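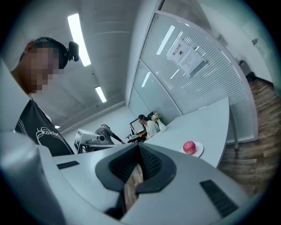

Catinca Dobre wrote after last week's class that she had read the whole Jevalent report twice and still couldn't tell whether the company's emissions had gone up or down. What a great place to start! She is in good company, and that question will carry us through this session.

Session 11: Reading a supplier's sustainability report

Last time we looked at why companies report at all. Now we get our hands on the numbers, and I love this part of the course. A report looks like a finished thing, all green covers and smiling forewords, but once you know where to look it opens right up.

Scopes, quickly again

Scope 1 is what the company burns itself: gas in the boilers, diesel in its own trucks. Scope 2 is the energy it buys, mostly electricity. Scope 3 is everything else up and down the chain, from the steel it orders to the miles its customers drive. For a parts maker, Scope 3 is usually the giant (sometimes so big that the other two vanish on the chart), and it is also the one with the most estimates in it. Always check which scopes a headline number covers before you get excited about it.

Back to Catinca's puzzle

Jevalent gives emissions per part shipped on one page and total tons in an appendix. The first figure fell. The second rose. Both can be right, and both are worth knowing!

Try it with our class case, the Butholm plant. Say it ships 80 thousand brake housings in year one and doubles that in year two. If emissions per housing drop by a quarter, the total still goes up by half. Work this through on paper before you read on, please. It takes two minutes and you will never be fooled by a per-unit chart again.

We call the first kind of figure intensity and the second kind absolute. An intensity target rewards cleaner production. An absolute target limits what reaches the air. A good report gives you both, side by side, with the same base year.

Base years

Look for the base year early. Byun picked a year when its foundry was running extra shifts, so every later year looks wonderful next to it. There may be a fair reason for the choice, and the notes at the back are where you'd expect to find it. If a company buys or sells a plant, the base year should be recalculated. Ternevley did this when it sold its paint shop and wrote a lovely clear paragraph on it, page 247. Yes, you do have to go that far in. It's worth the trip.

Materiality

A material topic is one that really matters to the business or to the people it affects. For a brake maker I would hope to see energy, metal sourcing, dust, worker safety and what happens to worn parts. If the longest chapter is on office recycling, ask where the foundry went.

Assurance

Find the auditor's letter and read what it covers. "Limited assurance" means lighter checks than "reasonable assurance," and some letters cover only a handful of figures. Mark those figures in your copy. I use a yellow pencil and it makes the reading much more fun.

For next time

Pick either the Byun or the Ternevley report and write 2 pages. State the base year, the scopes included, one intensity figure and one absolute figure, and what the auditor did or didn't check. Add one question you would put to the company if you were buying parts from it.

The reading for May is the chapter on supplier codes of conduct. Skip the section on water for now, we'll do that one together.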